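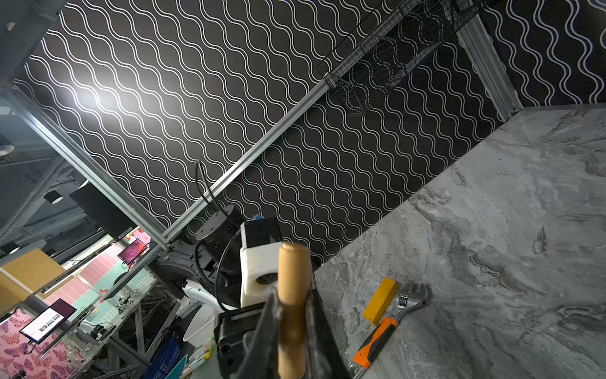 Magazine > Workshop > Machines

Home Issues Workshop People Subscribe

Keeping the Bulow cell in good order

By Radka Vidmar

14 shares 3 comments

When Menaka Wickramasinghe took over the Bulow cell in July, the logbook showed 2,038 hours and almost no notes. "I could read when it stopped, but not why," she told me. Her first rule was simple: every stop gets one written line, also the small ones.

The cell has two arms on one aluminum frame, and they share the same table. This makes the setup a little delicate. If one base moves by 3 millimeters, the handover between the arms begins to fail, and the operator usually blames the gripper first. Tharindu Gamage, who built the frame at Wolde, prefers to begin from the bottom. He checks the mounting bracket, then the rail, and only after this the fingers.

The cables are his second concern. A cable which goes over a motor needs a free loop, long enough for the full turn of the joint - but a loop too long will catch on the other arm. He moves each joint slowly by hand and watches the cable, never the screen.

For the fingers, Menaka uses a plain wooden handle. The gripper closes on it 100 times at low force, and she looks for slipping or for a change in the angle. The whole test takes 15 minutes. On the day of my visit she stopped it early, cleaned the left finger with a dry cloth and started again from zero.

Tharindu had meanwhile found a bolt he did not like, and went to look for the torque key.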